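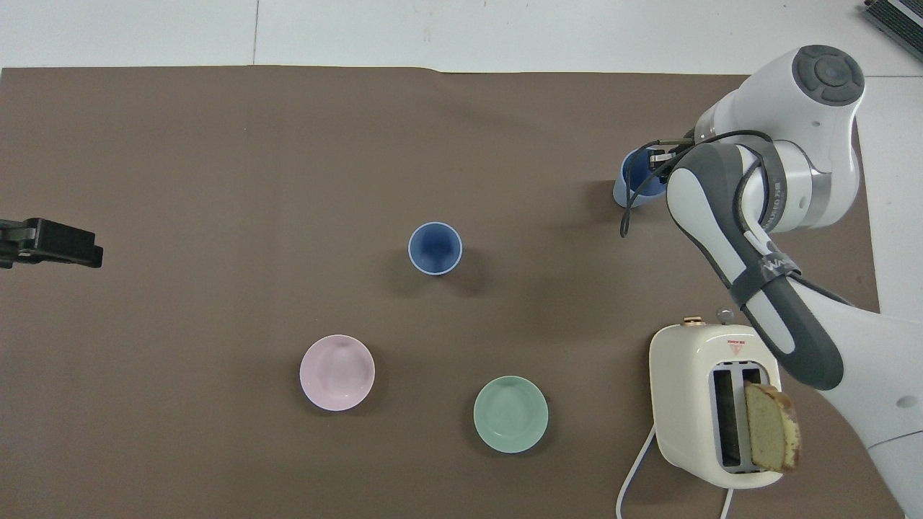 Sheyla Quintero told me to skip the gift shop line and go straight upstairs for the glaze tests, and I wish I'd listened, but I'll get to that.

So, the open day at the Stekport pottery works! I'd been meaning to go for years, and in July I finally got in the car. Parking is in the field behind the old Drotel warehouse (bring shoes you don't love) and from there it's a short walk along the canal to the gate. Entry was 2 dollars, cash only, and you get a paper map that somebody drew by hand with the restrooms on the wrong side of the building.

The tour starts in the clay store. It's cool and dim in there and smells like a basement after rain. Our guide let the kids poke a finger into a bag of fresh clay, and plenty of adults had a poke too. After that comes the throwing room, where a woman pulled up a cereal bowl in the time it took me to find my glasses. She made another one and squashed it on purpose so we could see how thin the wall was. I'm still a little sad about that bowl.

The kilns were my favorite part. The big one is called Ayala, after the street it used to stand on, and it holds 434 mugs when it's packed right. They fire it to 2,326 degrees Fahrenheit and then everybody has to leave it alone while it cools, which sounds like torture to me. I asked if people ever peek. The guide changed the subject.

Then I got stuck in the shop. The seconds shelf is where you want to be, with small bowls and cups in all kinds of soft colors, most of them with a tiny pinhole or a wobble in the rim that I couldn't even find. I was in that line forever, and by the time I made it upstairs the glaze tests were being boxed up. I did catch one wall of tiles, 300 of them, each with a number scratched in the corner.

Lunch was a cheese roll at the Destance cafe across the bridge, and it was fine, a bit heavy on the pickle. They close the kitchen early on open days, so eat first if you have kids with you. I came home with two bowls and a butter dish with no lid.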